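We got to Drosesby a little after 9 and still weren't the first ones through the door! The Edholm workshop opens to visitors only once a year, in February, and I had been looking forward to it since last spring.

I'm a hopeless fan of shop furniture (benches, racks, anything with holes to hang things on), so the big hall was a treat. Edholm moved into the building in 2000 and has been making fittings for small shops and classrooms ever since. We saw panels being punched — much louder than I expected — and then got to try fitting hooks ourselves at a bench near the back. It took me 4 tries to get mine level.

The rooms upstairs were quieter, and I liked them even more. Worktables, pegboard cabinets, a nice brown wood-look floor that has clearly seen plenty of feet. I could have stayed up there all morning. What I love about a pegboard cabinet on casters is how little space it asks for, and how much of it you can use.

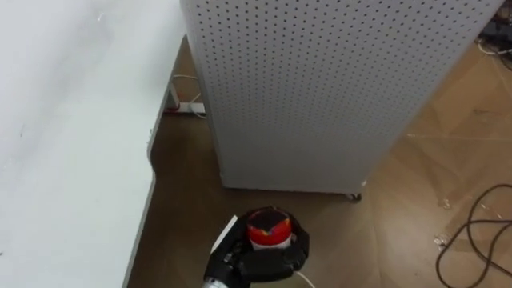 I've been planning a corner like this at home for two years, and now I finally know what I want — something tall, white, and easy to roll out when I need to sweep. Coffee and buns were in the old loading bay, and bus 281 stops right outside the gate.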